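Skulisel abre as portas e mostra robôs a trabalhar ao vivo

Foram 600 visitantes numa única tarde, entre famílias, estudantes e curiosos que nunca tinham estado tão perto de um braço robótico. O dia aberto do centro Skulisel, organizado em março com a empresa Fernard, encheu as salas logo a partir das duas da tarde – e a fila para a bancada de manipulação chegou à porta! 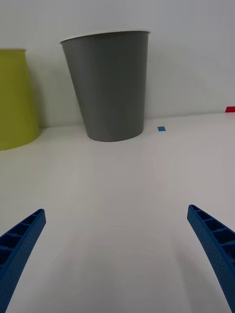

Os dedos azuis da garra, com o copo cinzento ao fundo da bancada.

A tarefa escolhida para o público foi simples de explicar: pegar em objetos do dia a dia e arrumá-los em copos. Cada sessão durou 30 minutos, com tempo para perguntas, e os mais novos puderam sugerir a ordem das bebidas.

"Queríamos que as pessoas vissem o trabalho tal como o fazemos todos os dias, com as tentativas e os ajustes", explica Svenja Schmieder, responsável pelas demonstrações. 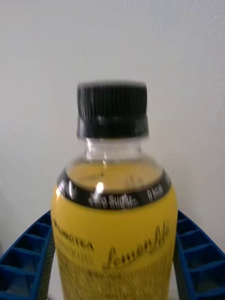
Uma garrafa de plástico parece fácil para qualquer mão humana, mas pede ao robô que acerte na altura, no ângulo e na força. Foi esta parte que mais conversa gerou, sobretudo entre os 17 alunos da escola Kettler, que trouxeram um caderno cheio de perguntas e saíram com ele ainda mais cheio.
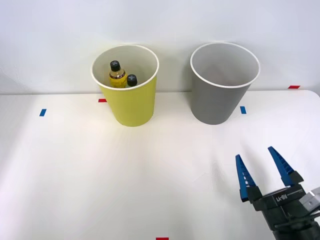 A equipa aproveitou também para apresentar o projeto Gostum, dedicado à arrumação de pequenos objetos, e convidou os visitantes a deixar ideias para novas tarefas. O Skulisel agradece a todos os que passaram pelo centro. As escolas interessadas em visitas de grupo, às quintas-feiras de manhã, podem inscrever-se na receção.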